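Stidungate Hill Sprint: Rider FAQ

Last edited 11 July 2019. Sorry for the state of it, I get these emails faster than I can type. Read the whole thing before you write to me please. - Patricio Medina, entries

What is it?

A motorcycle hill sprint. One bike at a time, standing start, up the old quarry road at Stidungate, against the clock. Best single run counts. No wheel to wheel, no passing, no heats.

How long is the course?

564 yards start line to finish beam. Two left handers, one long right, then the kink by the stone wall which is tighter than it looks on the way up. Course record stands at just over 21 seconds and no, it was not set on a big bike.

Can I enter on a road bike?

Yes. Road class is the biggest one we have. Needs to be street legal, current insurance, road tires. Mirrors come off or get taped. Center stand off. Side stand wired or strapped up, a bungee is not good enough and you will be sent back to the paddock.

What are the classes?

Road up to 503cc. Road over 503cc. Vintage. Sprint special. Sidecar. Electric, new this year, see further down.

Why 503 and not 500?

Because half the old twins measure a hair over after a rebore and we got tired of arguing.

Do I need a license?

Competition license or a one day permit. One day permits are sold at signing on, bring your regular driver's license with the motorcycle endorsement. No endorsement, no permit, no run. Under 18s need a parent there in person. A signed letter won't do it.

How do I enter?

Paper form or the online one, same price. If you do the paper form fill in BOTH sides. Last time I had a stack of them with nothing on the back, and the back is where your next of kin goes. Print, don't do joined up. Black or blue ink.
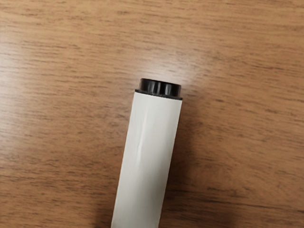
Forms go in by the end of April for guaranteed numbers, after that you're on the reserve list. Reserves do get in most years. Don't drive four hours on the strength of that though, call first.

How do numbers work?

You get given one. You can ask for one, you might not get it. 52 is retired, please stop asking. Numbers go on the front and both sides, black on white for road classes, white on black for vintage. Stick on vinyl or paint. Duct tape numbers fall off by the second bend and then the timing hut has no idea who you are.

What does scrutineering look at?

Meinir Trevor runs scrutineering and her word is final. She'll check:

Brakes, both ends
Throttle snaps shut on its own, at any steering angle
Kill switch or lanyard. Lanyard is required for specials and sidecars
Lever ball ends
Chain guard, and a shark fin at the rear sprocket
No drips. Fuel, oil, coolant, whatever
Sump plug wired, vintage included
Helmet, leathers, gloves, boots

One piece leathers or a two piece with a full zip around the waist. Textile is out. Helmet has to be in date and the strap not frayed. Cameras stuck on helmets are out as well, you can mount one on the bike if it's bolted and tethered.

I failed scrutineering, can I try again?

Yes, as many times as you like untill the session closes at 9:30. After that you're watching.

Is there somewhere to fix things?

The Divholm shed at the bottom of the paddock is open all day. Bench, vise, air line, a few loan tools. Bring your own sockets. Sweep up after yourself. Welding only with a marshal standing there with an extinguisher.

How many runs do I get?

Two practice, two timed, more if it stays dry and everyone behaves. Bikes go up in batches of 6 and wait at the top. You come back down together behind the marshal's bike, slowly, no wheelies. We had a complaint.

What happens if it rains?

We run in the wet. We don't run in standing water, fog or when the marshals at one post can't see the next post. If the day is called off before the first timed run you get half your fee back. After the first timed run, nothing, sorry.
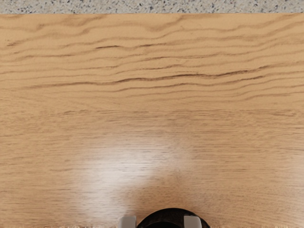
Picture: Ocampo

Can I use tire warmers?

Specials and sidecars only. There's no power in the paddock so it's your own generator, quiet type, and it goes off for the rider briefing.

Burnouts?

In the marked box behind the line. One. Water only, no bleach.

What about electric bikes?

Own class, see above. You need a big obvious cut off on the left side, marked with a red triangle, and a marshal has to be able to reach it with a gloved hand. The Samier bikes that ran the demo last season passed fine as they were. Home built, send wiring diagram and photos with your entry so Meinir has time to look at it. No charging in the paddock.

How is it timed?

Beam at the start, beam at the finish. Clock starts when you break the beam, not on the green, so reaction time doesn't matter. Go when you're ready. There's a timing strut to be fitted on the front of the bike, drawing is on the back page of the regs.

Can my family watch?

Yes, spectators are free on foot, parking is $10. Expect roughly 300 people if the sun's out. Dogs on leads, not past the rope.

Can I camp?

Night before only. Top field. No fires on the ground. Toilets are by the gate.

Is there food?

Van from 7. Cash.

When do results go up?

Provisional on the board by the hut right after the last run. You have 30 minutes to protest, in writing, with the fee. Finals go online when I've had some sleep.

Still stuck?

Email entries. Put your name and your class in the subject line, otherwise it goes to the botom of the pile. Technical questions to Meinir, not me, I will only forward them.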